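梵文诵读笔记：连音、重音和一份自制的索引

十一月开始跟高凤仪老师（Feng-yi Kao）读《伽陀奥义书》。课每周五晚上上，一次两小时，前半段诵读，后半段逐句讲商羯罗的注。以前读过徐梵澄的汉译，也零散翻过英译，但从原文一个词一个词拆着读是头一回。这篇记的是方法上的东西，义理部分等读完第一章再写。

先说版本。课上用的是天城体本，带商羯罗注，没有吠陀重音符号。我自己另外打了一份拉丁转写，用IAST方案，长音加横线，卷舌音加下点。转写的好处是连音拆分以后可以直接插空格和连字符，天城体做这件事很别扭，辅音连写一拆开，字形就变了。坏处是眼睛会偷懒，读了一个月转写，回头看天城体的复合辅音明显变慢。现在的做法是预习用转写，上课只带天城体。

连音（sandhi）是第一道坎。外连音的规则不算多，难处在于逆推。看到一个词尾的o，后面跟浊辅音，多半是-aḥ变来的；看到一个长ā，来源就有好几种，a加a，a加ā，ā加a，ā加ā，都落到同一个结果上，只能靠词典和句法来判断。比如第一章第二节开头那句：

anyac chreyo 'nyad utaiva preyaḥ

拆开是 anyat śreyaḥ anyat uta eva preyaḥ。anyat 的 t 遇到后面的 ś，两个音都变了，成了 c ch。śreyaḥ 后面是短 a 开头的词，-aḥ 变 -o，a 脱落，写成撇号。uta 和 eva 合成 utaiva，a 加 e 得 ai。半行里四处要处理，对初学者来说密度很高，不过拆过这一句，后面同类的就认得出来了。

śreyas 和 preyas 这一对词，汉译有“善”和“乐”，也有“至善”和“可意”。两个都是比较级形式，高老师要求在笔记里先保留原词，不急着定译名。她的理由是商羯罗在注里把 śreyas 直接解释为 niḥśreyasa，也就是解脱，这已经是一层解释了，译名若先定下来，就看不出注释者在哪里往前走了一步。这个习惯我觉得有用，后来遇到 ātman、buddhi、manas 都照此处理，笔记里汉字和转写混排，难看一点无所谓。

然后是诵读。同班的冯柏熙（Pak-hei Fung）有南印度诵法的底子，他指出我两个毛病。第一，送气音不够，dha 和 da 在我嘴里没有区别。汉语的送气对立只在清音一侧，浊送气要另外练，办法是先把 d 发足，再接一股气，慢速来。第二，音节轻重不对。梵文诗律数的是音节轻重，短元音后面跟两个辅音也算重，我经常把这种音节读短。《伽陀》大部分是三赞律（triṣṭubh），每句十一个音节，也有一些随颂体，每句八个音节。把轻重标出来再读，哪里读错了立刻就听得出，节拍会对不上。

三赞律的句子在奥义书里并不整齐，有的多一个音节，有的停顿位置挪动。我一度以为是自己连音拆错了，问过以后才知道有些地方要还原成两个音节来读，例如把 y 读回 iy，也有些地方就是不合律，各家有各家的解释。所以拿诗律来检查拆分，只能作参考。

索引的事。读到第二节的时候，我发现同一个词根反复查，就开始做词表。最早放在纸本上，很快不够用，改成表格，字段有六列：词形、词根或词干、语法标注、出处、商羯罗的释词、我的备注。目前大约200条。词形按天城体字母顺序排，元音在前，然后喉音、腭音、卷舌音、齿音、唇音，最后半元音、咝音和 h。软件默认按拉丁字母排，带附加符号的字母位置很乱，需要另加一列排序码，每个音素给一个两位数编号，拼起来再排。长短元音分开编，ai 和 au 各算一个音素，送气音也要当一个整体处理，不能把 kh 拆成 k 和 h。这一列用公式生成，替换时先换双字母再换单字母，顺序颠倒了结果就错。

语法标注参考的是惠特尼的语法书，动词记时态、语气、人称、数、语态，名词记格、数、性。有一类词我一直标不准，就是复合词中间的成分，前项没有格尾，要靠判断是依主释还是持业释。商羯罗常常会把复合词拆开来解释，这时候直接抄他的拆法，在备注里注明。他没拆的就打问号，现在还挂着15个问号，打算攒到学期末一起问。 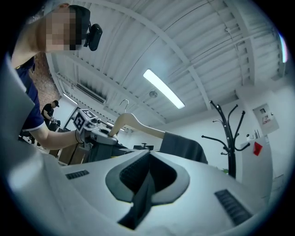

注释的读法又是另一套。商羯罗的散文句子不长，但问答嵌套得厉害，先是设问者提出反对意见，然后是答复，有时候答复里又夹一层别的说法。标记词要先认熟：nanu 一般引出反驳，na 单独打头是否定前面的说法，iti cet 收住一个假设的意见，ucyate 引出回答。我用缩进来表示层级，反对意见缩一级，答复顶格。有几段第一遍读的时候把反对意见当成了他自己的主张，整段意思正好颠倒，缩进以后再看就清楚了。

另一个要注意的是引文。他引别的奥义书往往只引半句，后面加一个 iti，出处也不写。《唱赞》和《大林间》引得最多，《薄伽梵歌》也不少。校勘本会在括号里补出章节，旧印本没有，只好自己去查。我把查到的引文单独列了一张表，到目前为止有12条确认了出处，另有几条字句和通行本略有出入，可能是他凭记忆引，也可能是所据传本不同，这一点我没有能力判断，只记下异文。

进度上，一次课大概讲两到三颂，注释长的时候只讲一颂。预习一颂的流程基本固定了：先抄天城体，再转写，拆连音，标轻重，查词入表，最后读注。读注之前不看任何译本，读完以后再拿徐译和英译对照，有分歧的地方写在页边。分歧多数出在代词指代上，tat 和 etat 究竟指什么，不同译者处理不同，商羯罗通常会补一个名词进去，他补什么，后面的理解就跟着走。

下次课读马车喻那一段，第一章第三节第三颂起，身体是车，我是车主，觉是御者，意是缰绳。buddhi 和 manas 的区分在这里第一次正面出现，词表里这两条的备注栏已经预先留空。另外缰绳一词 pragraha，词根是 grah，前缀 pra，和前面见过的几个派生词可以放在一起看。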